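Went over to the Clasell open day in October 2020, mostly for the free lunch, and ended up stuck in the humanoid room until they kicked us out! The group there is working on a method they call Rebelo — the robot learns a whole chore in short pieces, then picks for itself which piece comes next. The chore is bottles, a desk and a fridge.

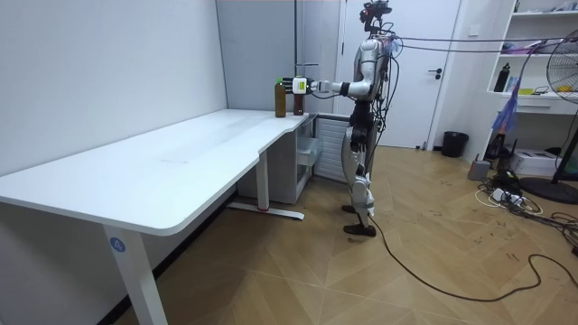 Isn't that just a fancy playlist? asked a visitor from Corkden, and the grad student running the demo laughed and said sort of, except the playlist gets rewritten every time the head camera sees something new.

They trained it on 200 demonstrations, all steered by a person, and the fridge ate up most of the recording time. Doors are a pain (I had no idea), so the door piece gets its own little model.
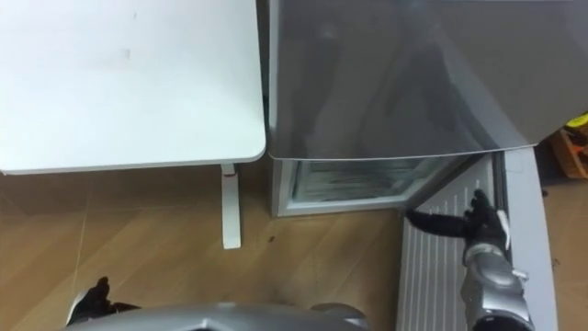
The older version, Buvunell, learned the chore as one long motion and needed 4000 practice runs in simulation first. With Rebelo they skip the simulator completely. Out of 30 test runs on the full chore, 28 finished, and I got to see the plot with the two misses circled in red pen. 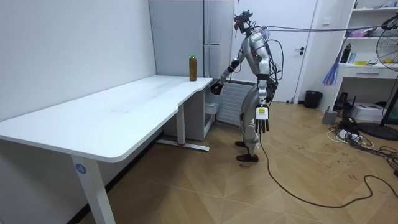 I asked what happens if you move a bottle halfway through. It goes back and picks the reaching piece again — no restart!
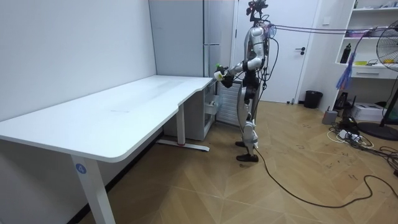 They're hoping to have the write-up out by March, and I've already put my name on the mailing list. Lunch was sandwiches, pretty good ones.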